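ジーンズの畳み方を変えたら、朝の支度がすっかり楽しくなった話

2021年5月23日

衣替え、やっと終わりました！ 毎年五月の連休にやるぞと意気込んでは逃げ切られて、気づけば汗だくで冬物を押し込んでいるのがわが家の恒例なのですが、今年はまだ風が気持ちいいうちに片づきました。うれしいので、勢いのまま書きます。長いです。

今回いちばん時間をかけたのがジーンズです。セーターでもコートでもなくジーンズ。一年中はくから衣替えとは関係ないでしょうと言われそうですが、引き出しの中でいちばん場所をとっていて、いちばん崩れやすくて、いちばん見て見ぬふりをしてきたのがこの子たちなんです。

これまでは半分に折ってもう半分に折って、平らに積み上げるだけでした。お店の棚みたいで見た目は悪くない。でも、はきたい一本はたいてい下のほうにあるんですよね。引っぱり出すと上の山がずるっと傾いて、直すのは夜でいいやと思って出かけて、夜には忘れている。一月に引き出しが途中でつっかえて、腕を差し込んで中のデニムを押さえながら閉めたときに、さすがにこれはまずいと思いました。

そこで始めたのが、厚みのあるひとかたまりに畳んで立てる方法です。何度もやり直して、今はこの順番に落ち着いています。

まずベッドの上で広げて、ボタンとファスナーを閉めます。ポケットの中も見ます（今回はレシートが出てきました。一月のパン屋さん……）。それから左右の脚を重ねて縦半分に。このとき後ろポケットが外側に来るように折るのが私の好みです。前側を外にするとファスナーのあたりがごろごろして、どうも形が決まらない。それに、後ろポケットのステッチって一本ずつ表情が違うので、並べたときにどれがどれだか見分けやすいんです。

股のところの三角の出っぱりは内側に折り込みます。前はここを飛ばしていたのですが、折り込むだけで輪郭がまっすぐになって、あとがものすごく楽！ 手のひらで裾から腰に向かって空気を抜くようになでて、裾を腰の少し手前まで持ってきて、あとは引き出しの深さに合わせて三つ折り。深い引き出しなら二つ折りでも大丈夫です。最後にぎゅっと押さえて、輪になったほうを上にして立てます。

コツをひとつだけ書くなら、裾を腰のラインにぴったりそろえないこと。指二、三本分ずらしておくと、ウエストの分厚いところに裾の縫い目が重ならないので、かたまりが変にふくらみません。これに気づいた日は一人で拍手しました。

それから、厚手のものと薄手のものは列を分けたほうがいいです。最初は色の濃い順に並べていて、眺める分には最高だったのですが、ストレッチの入ったやわらかいものが、硬いものにはさまれてくたっとなってしまう。今は奥が厚手、手前が薄手で、その中で色の濃い順。どちらもあきらめていません。

引き出しの仕切りも買いました。KarholmというシリーズのLサイズで、2,620円。正直、布の箱にその値段かとお店の中を二周したのですが、買ってよかったです。底がしっかりしているので、半分しか入っていなくても中身が倒れません。もうひとつ気になっていたStostanceの仕切り板は2,894円で、こちらは高さが変えられるのがすごく魅力的でした。うちの引き出しには幅が合わず見送りましたが、浅くて広い引き出しの人にはこちらが合いそう。靴下用にはFlevlowの小さいケースを1,067円で追加しています。全部で4,000円しないくらいなので、シャツ一枚がまんしたと思えば……思うことにします。

畳む場所についても書かせてください。私はずっと床派でした。ラグの上に座って、洗濯物の山を横に置いて、膝が痛いと文句を言いながら畳む。それが今年からベッド派に転向しまして、もう戻れません。立ったまま畳めるし、腰をかがめる角度もそこまできつくない。掛け布団は多少しわが寄っていても、ジーンズくらい重さのある布なら気にせず畳めます。薄いTシャツだけは下がふかふかだと形がとりにくいので、先に布団をさっとならすか、膝の上でやります。

あと、ベッドの上で畳むと、片づけ終わるまで寝られません。これが私にはすごく効く。床だとまたいで寝てしまうので。

洗い方の質問を前の記事でいただいていたので、ついでに。裏返して、ファスナーを閉めて、色の近いものどうしで洗っています。干すときは筒干しで、ウエストをぐるっと広げてピンチで留めます。完全に乾いてから表に返して、その日のうちに畳む。一晩置くと硬いしわがついて、三角の折り込みがうまくいかないんです。乾いてすぐの、ちょっとごわっとした手ざわりを畳むのが今はいちばん好きな家事かもしれません。

立てて並べるようになってから、朝は引き出しを開けて上から見て、すっと一本抜くだけ。となりが倒れてこないって、こんなに気分がいいものなんですね！ はいていないものも一目でわかるので、丈が合わなくなった二本は、裾上げに出すか手放すか考え中です。裾上げは2,000円近くかかるので悩ましいところ。

次はTシャツの段に取りかかります。ジーンズよりずっと手ごわそうで、今から仕切りの配置を紙に描いては消しています。うまくいったらまた書きますね。

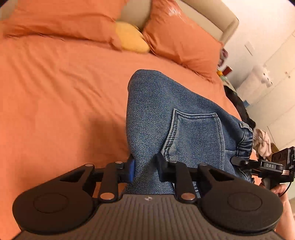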